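Visit to the Godetti knitwear works, Plevov
Wednesday, February 5, 2020

The works occupies two floors of a former grain store. Our group was met at the gate by Britta Bauerfeind, who runs finishing, and taken up to the knitting hall first. Flat-bed machines stand in two rows there. Body panels and sleeves are knitted separately to shape, and the hem and cuffs are worked in a tighter rib than the body.

Color-block pullovers take the most time. Each change of yarn leaves ends to be secured on the reverse, and a diagonal band shifts the changeover point on every course. Style 286, in cream, red and navy, was being linked during our visit. Cream is knitted last in the shift, after the beds have been cleared of dark lint. 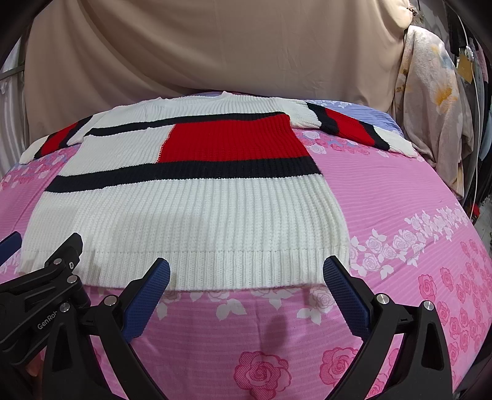

Finished garments are laid flat for measuring, sleeves out to the sides and neckline straight. Chest width is taken below the armhole and body length from the shoulder point to the hem. Chunky rib relaxes after steaming, so pieces rest overnight before the final check. Tullio Fontana, the technician on this section, puts the output at some 121 pieces per day.

Folding is done by hand: sleeves to the back, hem up to the chest, no crease across the neck. The firm advises customers to dry its knits flat as well, on a bed or table, and never on a hanger.

The spinning side at Antoniuk was closed to visitors. It is due to open in September.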